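Lindwood Swap & Sort > Clearing Out > orange striped roll thing, food or toy??

ibako
Posts: 481
Oct 23, 2025
Ok quick one, need to get this box done tonight. Clearing my aunt's hall closet, one big mixed box, bath stuff and kitchen stuff and what I think is kids stuff all in together. Trying to split it into keep / swap table / trash. Stuck on an orange one with pale edges, all ridges. To me it's a stack of round crackers, the seasoned kind, only they stay together in one column. My sister says play food. Doesn't smell of anything much.
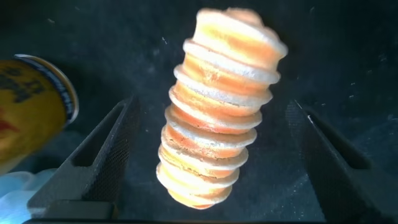
If it's food it goes in the trash, obviously. If it's a toy it goes in the kids bin for the swap and I'd rather not throw out half of somebodys tea set. No label, no wrapper. Rest of the box is easy.

randa_s
Crackers. The pale rims look dusty like seasoning. Toss it.

Folasade Ekwueme
Not so sure. Real crackers that have been in a closet for who knows how long would be crumbs by now. Had a set of pretend groceries from Renurel when mine were small and the cookies came stuck together in a pile a lot like that. Edges all uneven too.

randa_s
uneven is what real ones do tho. Toy makers line stuff up

Folasade Ekwueme
Cheap ones don't line anything up lol. Try bending it.

ibako
Bends a bit?? Not snapping. Don't want to force it in case it IS crackers and I get orange dust all over the place. Here's where I've got to, the bath pile is in the way as usual
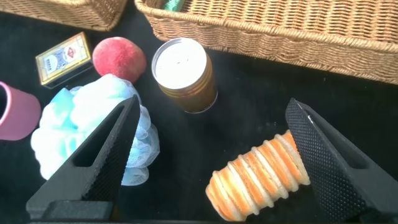 The orange one on the black, white and blue pouf over on the left

babs_afolabi
From that angle I'd have said some kind of spiral pastry. Or a striped toy roll, like a pull apart one. Wouldn't have guessed crackers at all from the second one.

randa_s
Ok yeah second one looks more like a roll. Still wouldnt hand it to a kid.

ekaette.o
Separate issue but please don't put the bath pouf on the swap table. Used ones go in the trash, been the rule since June.

ibako
don't know if it was used. looks all right to me, nice and fluffy

ekaette.o
No tag = treat as used. We had almost 300 items on the table last time and I had to pull bath stuff out of the kids bin twice.

Folasade Ekwueme
Bit harsh, a clean mesh pouf is fine for scrubbing sinks. I'd take it. White with the pale blue is pretty too.

ekaette.o
Then take it direct from him, just not via the table.

ibako
Fine, Folasade it's yours, I'll leave it at the side door.

babs_afolabi
Back to the roll — wipe one end with a damp cloth. Color comes off or goes mushy, it's food. Does nothing, toy. Also whatever you're sorting on picks up lint like crazy, I have black felt on my bench and it's the same. Tape roller before you put anything else down.

ibako
yeah the lint, I know. Will try the cloth after dinner. Sister is still saying play food and getting loud about it

randa_s
If it's a toy does it even go in the bin with no set? One lone roll. I'd still toss it.

Folasade Ekwueme
Kids don't care about sets. Put it in.

ekaette.o
Toys are ok loose if they're clean and nothing comes off them. If anything at all comes off, trash. And pls post which one it was, I'm curious now

ibako
will do. closing the box up for now, roll stays out on its own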